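From: Pallavi Kaushik
To: Flurnermont Fiber List
Subject: Re: [flurnermont-fiber] Black bleeding on the first wash, help

Jindia wrote:
> Has anyone had luck stopping a home-dyed black from bleeding? I did two
> pairs of cotton pants and a linen tunic in November and the rinse water
> still looks like coffee. I followed the packet, added the salt, left it
> overnight. Do I need vinegar? My sister swears by vinegar. I don't want
> to give up on black but I'm about ready to!
>
> Jindia

Oh Jindia, please don't give up on black! It is my favorite color to dye and also the one that has made me the most miserable, so I have a lot to say (sorry in advance, everybody).

First, skip the vinegar. It's great with acid dyes on wool and silk, but for fiber reactive dye on cotton or linen it does nothing useful. What fixes that kind of dye is soda ash, and you didn't mention any. Was your packet a fiber reactive dye or one of the all-purpose ones from the grocery store? If it was all-purpose, some bleeding is pretty much built in, and a commercial dye fixative afterward is your best bet. If it was reactive and you only used salt, well, there's your coffee!

Second, black needs so much more dye than you'd think. I used to weigh out the same amount I'd use for a nice blue and wonder why I got a sad plum color. Now I go at least double, and all that extra means a lot of loose dye sitting in the cloth that never bonded to anything. It has to be washed out, and it takes ages. My last batch was 286 grams of dry fabric, mostly old shirts plus a skirt Ofori passed along to me, and I was rinsing half the evening.

My routine now: cold rinse in the sink until I'm bored, then a long soak in the hottest water I can manage, then change that water and soak again. The hot soak is what really pulls the loose dye out. After that it all goes through the washer by itself, hot, with a little plain detergent and nothing pale anywhere near it. 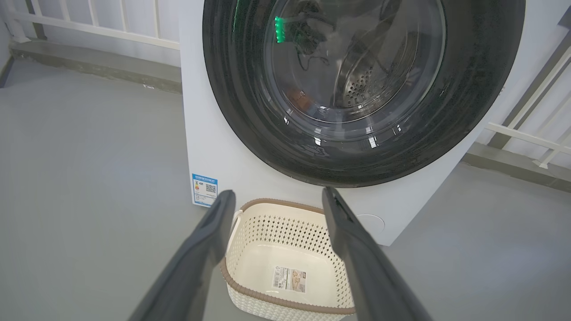 Darks in a load of their own

I like a front loader for this part, although mine uses so little water that I always add the extra rinse. If you have a top loader with a deep fill, lucky you! Wipe the door seal with a white rag afterward and you'll know right away if there's dye hiding in the folds. Please do that before your sheets go in. I have a set of pillowcases that are now a sort of dishwater gray, and I dye for fun, so you'd think I would have learned.

For checking, put a damp white cloth on the black piece and iron over it. If the cloth picks up color, do another hot soak. Linen seems to take me one more round than cotton, and thick seams hang on to dye longest of all, so test there and not just on the flat parts.

Your tunic can be saved too, by the way. You can overdye it with a reactive black and soda ash without stripping it first. The old color underneath might even give it some depth! Mine came out slightly warm that way and I wear it constantly.

Does anybody still have the handout from the Banon workshop? It had a chart with dye amounts by fabric weight, and I've lost page 2 somewhere in the sewing room. I'd love a scan, and I bet Jindia would as well.

Tell us what the packet says and how the damp cloth test goes!

Pallavi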